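Keeping one machine running at Stekitz

Ruben De Bruijn looks after a single machine. It is a two-armed household robot at Stekitz, and it spends its working day in a mock-up flat on the first floor of the Breltau building, tidying rooms that get untidied again for it. De Bruijn has been its technician since August. Before that he serviced packing lines at Mertens, and he says the change was smaller than people expect.

"It's still bearings, belts and cables," he says. "The packing line did the same thing all day and this one doesn't. You get wear in odd places."

His morning begins before the machine is switched on. He moves each arm by hand through its full travel, feeling for rough spots, then checks the cable run at both elbows. The cables were the first thing he changed when he arrived. They had been clipped tight to the upper arm and were rubbing through at the bend.

"I gave them a longer loop and a softer sleeve. It looks worse. Somebody asked me if I'd finished it."

After that comes the head camera. De Bruijn wipes the lens, powers up and holds a printed board in front of it while the software compares where the camera thinks it is pointing with where the neck joints say it is pointing. If the two disagree by more than 2 millimetres at arm's length, he recalibrates. The job takes half an hour when it goes well. He does it again if anybody has knocked the head, and he would like people to tell him when they have.

The bedroom is the part of the flat he knows best, because most of the setting-up is done against the bedside table. The tasks there are small and close together, such as closing a lid or moving a mug.
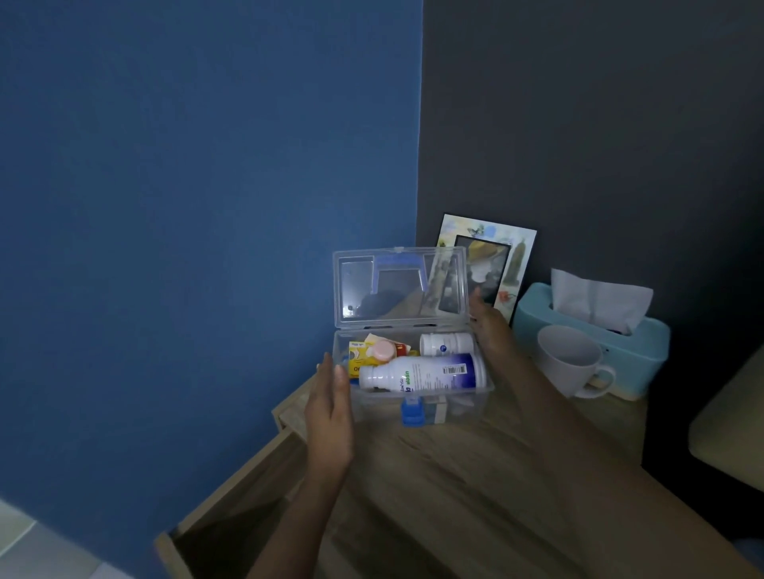

How often do the finger pads need replacing?

Every 2,000 grasps on the present rubber, or sooner if the surface has gone shiny. De Bruijn reads the count from the controller's log and changes both sides together so that the grip stays even.

Clear plastic gives him more work than anything else in the flat. The depth sensor sees straight through it in places and picks up reflections in others, so the machine can be wrong about where a wall or a lid is. His answer has been to lower the contact force at which the wrist stops, so that a bad guess ends in a light touch.

"You can spend weeks on the lighting," he says. "I did spend weeks on the lighting. Then I turned the force limit down and went home."

The lower limit brought a fault of its own. The right wrist began stopping in mid-air, with error 268 on the screen, which the manual from Hilora describes only as an unexpected load. De Bruijn swapped the force sensor, then the sensor cable, and the error came back both times. In the end he took the wrist cover off and found one of the screws had worked loose and was touching the housing whenever the hand rolled past a certain angle.

"Two days for a screw," he says. He now puts thread lock on all of them and marks each head with a line of paint — if the line has moved, so has the screw.

He keeps a paper notebook as well as the maintenance record on the server. The record has parts and dates. The notebook has sounds, mostly, written down as well as he can manage: "left shoulder, dry click, only going down". He looks through it before ordering anything.

The next job is the neck. The tilt motor runs warmer than it did last year and he wants to have it out before it fails. A spare is on the shelf, and he is waiting for two free days in a row.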